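Thread on the Savon cell at our Vidham site. We pack bath sets. Handling the soap has been manual work for as long as the line has existed, and part of it is being moved to arms. I do process engineering there and have been on the project from the start. Posting for people who keep asking what changes for the operators.

Short version of the method: the arms are not programmed point by point. Operators do the task with a gripper in each hand, the motion is recorded, and a model is trained on the recordings. The vendor, Biswas, supplied the grippers and the training software. We supply the people who know how to handle soap.
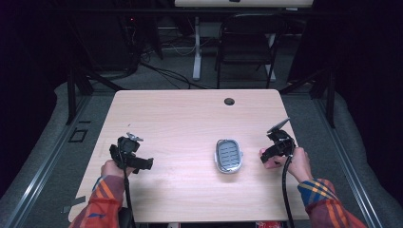
First staffing change: two operators came off the line for the recording shifts. Both volunteered. Their seats were backfilled from the Citska site, at Citska's cost, which took longer to agree than the vendor contract did.

Recording is slower than packing. A trained hand does the pick and place without looking. With a gripper in each hand you lose touch entirely and have to watch the part the whole time. Both operators reported eye strain before they reported anything in the wrists. We had planned breaks for wrists. The breaks were rewritten in June.

Count as of 6/10/22: 754 accepted demonstrations. Rejected ones are logged separately with a reason code. Most common code is "hesitation," meaning the operator stopped mid-motion and then continued. The model learns the stop as well as the motion.

That code caused an argument worth recording. An operator pointed out that she stops when the bar is sitting wrong, and on the line that stop is what keeps a bad bar out of the box. She was right. We split the code in two: hesitation with cause, hesitation without. The ones with cause go to a separate set and are used for the inspection step.

Bars are a poor part for a gripper. Rounded edges, a waxy skin, and a face you can't mark. Squeeze on the long sides only. If the fingers close on a corner the bar turns, and then you are chasing it across the table.

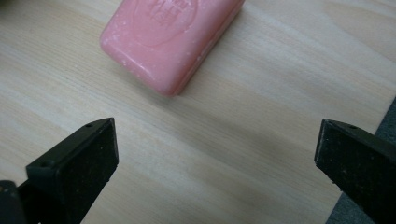
Approach rule the operators settled on themselves: open wide, come in low, line up with the long axis before closing. It is now in the work instruction nearly word for word. The previous version was written by me and had a diagram. Nobody used the diagram.

Second change, and the one I underestimated: who owns the work instruction. Under manual packing the instruction was a formality and the technique lived in people's hands. Once the technique is recorded, someone can play it back, compare two operators and ask why one is faster. We had that meeting. Outcome: recordings are stored under a session number, no operator name, and can't be used in performance reviews. It is written into the shift agreement. I would not start another cell without that clause in place first.

Wear is the operators' call as well. Pads pick up dust and residue and the grip changes before you can measure it. They feel it through the trigger. Each session now starts with a look at both pads and a few open-close cycles over a bare table before any part goes down.
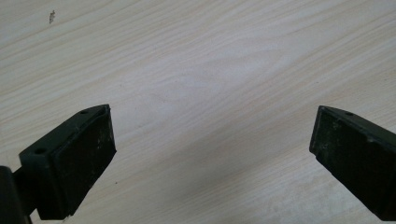

Fingers open, no part on the table between them.

If the pads fail that check the session waits. Waiting time is booked to the project and kept out of the operator's output figure. Small accounting item, large effect on whether people report a bad pad.

Current state: the arms handle 3 of the bar shapes. Everything else, including anything wrapped, is still packed by hand. The arms run on day shift with an operator at the cell who clears faults, reloads trays and pulls bars the inspection step flags. The job has less lifting in it and more standing. Reports on whether it is a better job are split. One operator has asked to go back to hand packing and has gone back.

Headcount on the line is unchanged so far. I can't say what it will be when the remaining shapes are done, and I have told the shift the same thing in the same words.
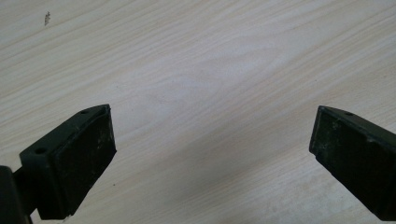

Reply to the thread: We went through this with case packing. The people who did the teaching got a thank-you and the same grade as before, then got moved around like everyone else. Does recording count as a skilled task where you are, or is it just another station?

Separate task on the grade sheet, one step above packing, and it stays with the person after they leave the cell. It was not in the original budget. It went in after the operators declined to sign the first version. Fault clearing is still at the packing grade, and that is the open item for the next round.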